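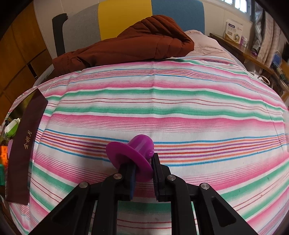
How to Clear and Change a Bed That Has Become a Storage Surface

9 Dec 2018
By Yamila Olivares, Torkurgate Residential Services
Filed under: Room Care > Bedding and Linen

Residents are asked to change bed linen at least once every two weeks. In many rooms the bed also serves as a shelf, and jackets, boxes, and small plastic items must be removed before the sheet can be lifted. The procedure that follows applies to all rooms at Torkurgate and Brestlow and takes 20 minutes for a single bed.

Before You Begin

Collect the clean sheet, one pillowcase, a laundry bag, and a shallow tray or basket. Open the window if the weather permits. Linen may be exchanged at the service desk on the ground floor of either building.

Step 1. Remove outerwear.
Begin at the pillow end. A quilted jacket left on a pillow or folded blanket should be lifted by the collar, shaken once, and hung on the hook behind the door. Check the pockets. Jackets must not be placed in the laundry bag with bed linen, as the wash temperature is too high for most fillings.

Step 2. Remove long and rigid items.
Boxes and sleeves, such as the long maroon one with gold lettering shown at the head of this page, should be picked up with both hands and kept level until the contents are known. Place them flat on the desk. Do not lean them against the bed frame.

Step 3. Collect small items.
Plastic toys, caps, and blocks tend to gather along the side of the mattress. Place each one in the tray. Run a flat hand under the edge of the sheet, where pieces often slip out of sight. Sorting may be left until the bed is made.

Step 4. Strip the bed.
Release the corners and fold the sheet inward toward the middle so that crumbs and dust stay inside. Carry it to the laundry bag and empty the loose matter into the waste bin first.

Step 5. Fit the clean sheet.
Striped sheets are the easiest to set straight. Line up one stripe with the foot of the mattress, tuck that end, and then draw the fabric toward the pillow. Wrinkles near the center are removed by pulling from opposite sides at the same time, not by smoothing from above.

Step 6. Return only what belongs.
The pillow and one folded blanket may go back on the bed. Items in the tray should be returned to a drawer or a lidded container. Containers with a 5 liter capacity are available from the service desk on request.

Washing Notes

Brightly colored sheets should be washed separately for the first two cycles. White grounds with red or pink stripes should be washed in cool water and removed promptly when the cycle ends. Bleach is not permitted in the shared machines.

Questions concerning this procedure may be directed to Ankit Vashisht at the Brestlow service desk.

Related Pages
Exchanging Linen at the Service Desk
Storing Winter Jackets in Small Rooms
Shared Laundry Rules, Revised September
Reporting a Damaged Mattress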